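Stop tuning the grasp, fix the tooling

31/08/2025

Quick one, written between runs, so forgive the state of it.

I've spent most of the summer on the grocery picking stack at Durow and I've come round to an opinion that won't make me popular at the next planning meeting. We spend far too long on the policy and nowhere near enough on the boring software around it. Logging. Replay. Versioning of calibration files. The stuff that gets a ticket in September and is still open the year after.

Example. Two weeks of bad picks on vegetables. Arm closes early, or closes in the right place with the wrist turned wrong. Everybody had a theory. Mine was the depth model, which struggles with pale smooth things on pale wood. Somebody else blamed the planner. We retrained. 800 new episodes, a lot of hours of teleop, a slightly better number on the dashboard, same bad picks.

It was a timestamp. The wrist pose was being stamped when the message was recieved and the head camera when the image was taken. At slow speeds you never notice. Speed the arm up and the hand is somewhere else by the time the planner thinks about it. Four lines to fix. Would have been found in an afternoon if our replay tool could show both streams on one clock, but it couldn't, so we threw data at it.

And this is my complaint really. More data is the comfortable answer. You can ask for it, it has a budget line, it makes a nice graph. Asking for a month on a log viewer gets you a look.

I had the same argument about Jadine, our planner front end. Jadine is good. But until recently it would return "no plan" and that was all you got. No plan why? Joint limit, collision with the shelf, collision with the other arm, goal out of reach - all the same message. So people did what people do, they shrank the collision shapes until it said yes. I found one config where the shelf had been padded by a negative amount. Negative! That was running on hardware.

Two arms makes all of this worse. One holds a basket, the other goes to the shelf, and the basket is now part of the robot as far as collisions go, except it swings and its contents shift. We model it as a rigid box. It isn't one. I don't think the answer is a learned basket model, at least not first. First answer is to record where the planner thought the basket was, every cycle, and draw it over the camera picture. Then you can see how wrong you are, and decide if you care.

The usual objection is that end to end policies make this go away. No planner, no collision shapes, no calibration. Some of that is true and I like what the Magaña people are doing with it. But the timestamps don't go away. A policy trained on skewed data learns the skew, quite happily, and then you change the camera driver and it falls over and there's no box to open and look in. If anything you need better tools, becuase there are fewer places to put a finger.

What would I do? Freeze the policy for a month. Put 2 people on replay. Make every failed pick open in one click with both arms, all cameras, the plan and the reason for the plan. Make the calibration hash part of the episode and refuse to train on anything without it. We've got 1000 episodes sitting in the Evitz store with no calibration attached and I would bin the lot. Yes I know what they cost.

Also a proper error message for every planner failure. Cheap. Dull. Do it first.

None of this demos well. Visitors want to watch a hand close on something, fair enough, so do I. But I've watched enough of them now that I mostly want to know what the software believed when it happened, and at the moment too often I can't find out.

Right, next run's up.
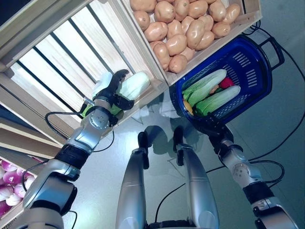 Left gripper at the shelf, right one on the basket with the corn in it.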